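El inventario de Dravmont

Roswitha Ostermann llegó a la estación de aforo de Dravmont un domingo, con el nivel del embalse en la cota 714. El parte anterior, sin firma, indicaba 711.

Revisó el limnígrafo. La plumilla trazaba una línea continua – sin escalones ni cortes – y el reloj no adelantaba. Anotó la lectura y pasó al inventario. 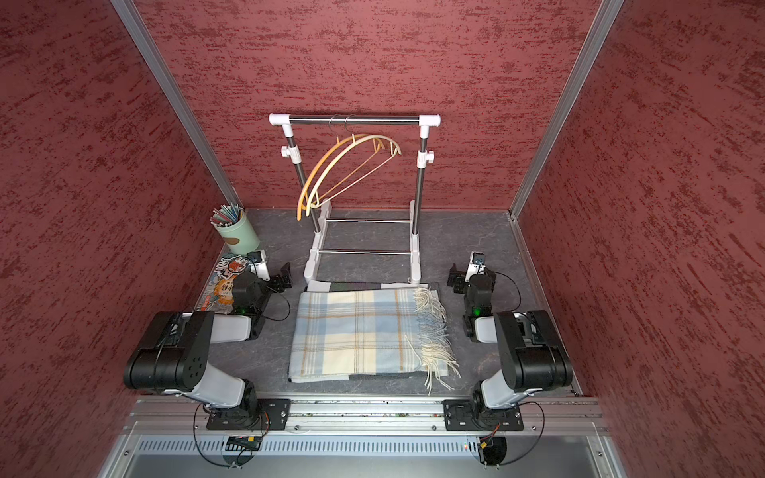
Perchero de tubo, suelo gris.

El reglamento de Hilteta exigía registrar todo objeto presente en el recinto. La lista tenía 1105 entradas. La última decía: «Operadora, una».

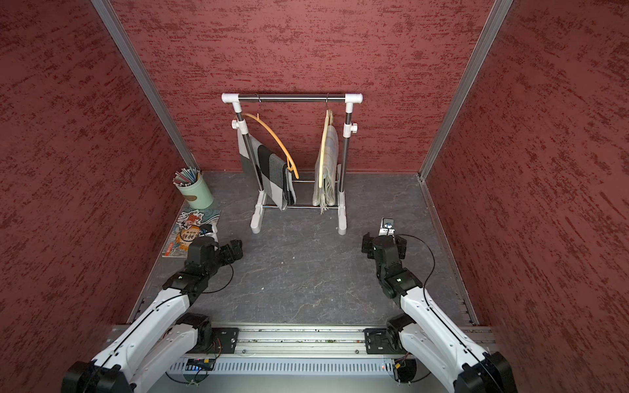

Dos perchas en la barra superior.

Comparó la letra con la suya. Coincidían la inclinación y el cierre de las aes. La entrada llevaba casi 11 años escrita; ella nunca había salido de Skidcombe hasta esa mañana.

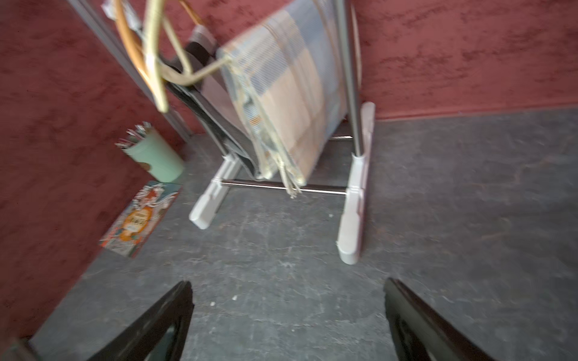 Rincón de paredes rojas.

A las seis el nivel marcó 717. Abrió la compuerta de fondo, según el procedimiento, y el caudal no varió.
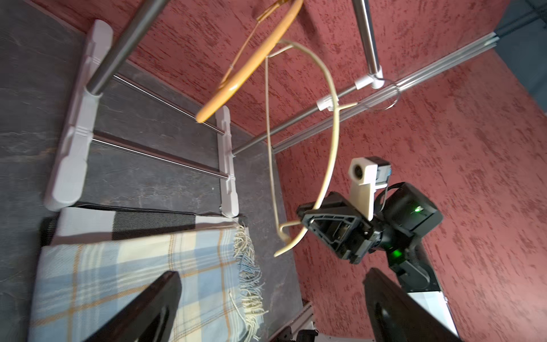

Redactó el parte con la cota 714, lo dejó sin firmar y volvió a dar cuerda al reloj. Por la carretera de la presa subía un coche con los faros encendidos.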